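Re: [Dristby-residents] Papering the stairwell
From: Noura Jaber
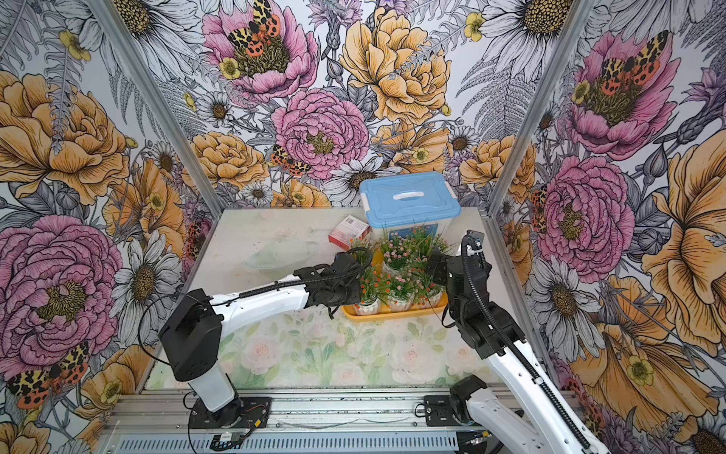 List topic: Decorating and repairs

Ghassan Matar wrote:
> Does a big floral need lining paper first? The plaster is
> old and I have 4 rolls to hang before September.

Yes, I would line it. We skipped that in our hall and every filled crack showed through by spring. Hang the lining sideways so the joins don't fall in the same place, then leave it overnight.

Check the pattern repeat too. Ours was 70 cm and we wasted a lot matching the peonies at the corners. Rawan Twal still has the long pasting table if you want it. The Awad shop will take back unopened rolls within 30 days, but keep the receipt.

Noura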